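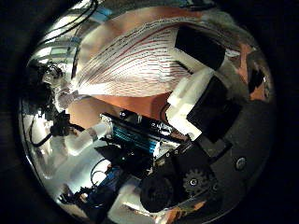
크롬 광내기는 제가 집안일 중에서 제일 좋아하는 일이에요. 주전자든 스탠드 갓이든 둥근 크롬은 닦는 사람의 손길이 그대로 드러나서, 잘된 날에는 자꾸 들여다보게 되거든요! 저는 다 닦고 나면 꼭 반사를 보면서 확인합니다. 곡면에서는 곧은 물건도 가장자리로 갈수록 활처럼 휘어 보이는데, 그건 원래 그런 거니까 걱정하지 마세요. 봐야 할 건 선이에요. 흰 납작 케이블에 난 가는 빨간 줄과 어두운 줄, 파란 방열판의 촘촘한 골처럼 자잘한 무늬를 하나 골라서 눈으로 따라가 보는 겁니다. 뿌연 막이 남은 면에서는 이런 가는 줄부터 먼저 뭉개져요.

이 글에서는 둥근 크롬 표면을 집에서 닦는 순서를 처음부터 끝까지 적어 볼게요. 작년 8월에 벼룩시장에서 산 Climley 주전자를 닦다가 한 번 망친 적이 있는데, 그때 배운 것도 같이 넣었습니다.

준비물

극세사 천 4장 (씻기용, 광택제용, 닦아내기용, 마무리용)
중성 주방세제
미지근한 물 한 대야, 헹굼용 물 한 대야
정제수 작은 병
흰 식초
크롬용 광택제
면봉과 부드러운 칫솔
손전등, 없으면 휴대폰 조명

광택제는 저는 Stadura 튜브형을 써요. 되직해서 둥근 면에서 흘러내리지 않는 게 마음에 듭니다. 액체형인 Cisholm도 써 봤고 결과는 비슷했는데, 천에 너무 많이 묻어서 저한테는 좀 불편했어요. 집에 이미 크롬용으로 나온 제품이 있으면 그걸 쓰시면 됩니다. 포장에 연마 입자가 굵다고 적혀 있거나 스테인리스 냄비 탄 자국용이라고 되어 있으면 이번에는 넣어 두세요.

시작하기 전에: 정말 크롬인지 보기

의외로 중요한 단계예요. 요즘은 플라스틱에 은색 막을 입힌 것도 많고, 광을 낸 스테인리스나 니켈 도금도 얼핏 보면 크롬과 똑같습니다. 크롬은 살짝 푸른 기가 돌고, 니켈은 노르스름해요. 둘을 나란히 놓으면 금방 보입니다. 헷갈리면 바닥 쪽 안 보이는 데에 광택제를 쌀알만큼 묻혀서 시험해 보세요. 천에 은색이나 누런색이 묻어 나오면 바로 멈추시고요.

도금이 들뜬 곳이 있는지도 손끝으로 훑어 보세요. 껍질처럼 일어난 자리는 문지르면 더 벗겨집니다. 그런 데는 물로만 닦고 넘어가야 해요.

1. 먼지부터 털기

마른 먼지를 그냥 문지르면 그 먼지가 사포 노릇을 합니다. 제가 Climley 주전자를 망친 게 바로 이 대목이에요. 신이 나서 마른 천으로 쓱쓱 문질렀더니 동그란 잔흠집이 한가득... 지금도 햇빛만 받으면 보여요. 흐르는 물에 씻어도 되는 물건이면 물부터 흘려 주시고, 전기 제품이면 코드를 뽑고 완전히 식힌 다음 부드러운 붓으로 털어 내세요.

2. 세제물로 씻기

미지근한 물에 주방세제를 몇 방울 풀고 첫 번째 천을 적셔 꼭 짭니다. 위에서 아래로, 힘은 거의 주지 말고요. 천은 한 면을 쓸 때마다 뒤집거나 접어서 깨끗한 쪽이 닿게 해 주세요. 나사 머리 둘레나 이음매는 칫솔로 살살, 홈 안쪽은 면봉으로 돌려 가며 닦습니다. 헹굼물에 적신 천으로 거품을 걷어 낸 뒤 바로 물기를 닦으세요. 저절로 마르게 두면 동그란 물자국이 생겨서 일이 하나 더 늘어나요.

3. 물때 풀기

하얗게 낀 물때가 없으면 건너뛰어도 됩니다. 있으면 식초와 물을 반반 섞어 키친타월에 적시고 그 자리에만 붙여 두세요. 시간은 4분이면 넉넉합니다. 떼어 낸 다음에는 맑은 물로 두 번 헹궈 주세요. 자국이 아직 남아 있으면 오래 붙여 두지 말고 같은 과정을 한 번 더 하는 편이 낫습니다. 염소계 세제는 절대 같이 쓰지 마시고요, 이건 크롬보다 사람한테 위험해요.

4. 광택제 바르기

제일 신나는 부분입니다! 두 번째 천을 손가락에 팽팽하게 감고 콩알만큼만 짜 주세요. 처음 하는 분들은 거의 다 너무 많이 짜요. 둥근 면은 한꺼번에 다 바르려고 하지 말고 피자 자르듯 구역을 나눠서, 손바닥만 한 넓이씩 작은 원을 그리며 펴 바릅니다. 가운데는 저절로 손이 많이 가는데 가장자리는 꼭 덜 닦이더라고요. 그래서 저는 아예 테두리부터 한 바퀴 돌고 가운데로 들어옵니다.

바른 뒤 40초쯤 두라는 말이 많은데, 저는 시간을 재지 않고 색을 봅니다. 투명하던 막이 뽀얗게 변하면 준비가 된 거예요. 바짝 말라서 가루가 날릴 때까지 두지는 마세요.

5. 닦아내기

세 번째 천으로 뽀얀 막을 걷어 냅니다. 여기서는 원을 그리지 말고 한 방향으로 길게 가세요. 천이 뻑뻑하게 걸리는 느낌이 나면 깨끗한 면으로 바꿀 때입니다. 그러다 어느 순간 천이 미끄러지듯 지나가요. 저는 이 느낌 때문에 이 일을 합니다, 진짜로요.

6. 정제수로 마무리

마지막 천에 정제수를 아주 조금 묻혀 전체를 한 번 훑고, 같은 천의 마른 쪽으로 바로 뒤따라 닦아 주세요. 수돗물로 해도 되긴 하는데, 우리 동네 물은 석회가 많아서 그런지 늘 희미한 얼룩이 남았어요. 정제수로 바꾸고 나서는 그 얼룩을 못 봤습니다.

7. 비춰 보며 검사하기

방 불을 끄고 손전등을 45도로 비스듬히 대 보세요. 정면에서 비추면 빛이 너무 세서 얼룩이 숨어 버립니다. 물건은 가만히 두고 불빛만 천천히 옮기면 무지갯빛 막이 남은 곳이 드러나요. 그다음 불을 다시 켜고, 앞에서 말한 대로 줄무늬나 글자가 있는 물건을 앞에 놓고 반사를 봅니다. 저는 줄 쳐진 공책을 자주 써요. 줄이 휘는 건 괜찮고, 흐려지거나 끊기면 그 자리만 5번과 6번을 다시 하세요.

자주 받는 이야기 몇 가지

치약을 써도 되느냐는 분이 많은데 저는 안 씁니다. 미백 치약에는 꽤 거친 입자가 든 것도 있어서, 한 번은 반짝해 보여도 나중에 비스듬한 빛에서 자잘한 흠집이 나타나요.

알루미늄 포일로 녹을 문지르는 방법은 효과가 있긴 해요. Tracey Whiteley 님이 Symonenko 욕실 선반의 점녹을 물 적신 포일로 없앴다고 댓글에 남겨 주셨고, 저도 따라 해 봤더니 작은 점은 잘 지워졌습니다. 다만 꼭 물을 듬뿍 묻히고, 점 위에서만 살살 하세요. 거울처럼 매끈해야 하는 넓은 면에는 권하지 않습니다.

얼마나 자주 해야 하느냐고도 많이 물으시는데, 광택제까지 쓰는 건 일 년에 두 번이면 충분해요. 평소에는 마른 극세사 천에 입김을 호 불어 가며 지문만 지워 주세요. 손에 익으면 작은 주전자 하나 전체 과정이 44분 걸립니다. 저는 음악 틀어 놓고 하니까 더 금방 가는 것 같고요.

다 쓴 천은 섬유유연제 없이 따로 빨아서 그늘에 말려 두세요. 광택제용 천에는 실로 표시를 해 두면 다음번에 섞이지 않아요.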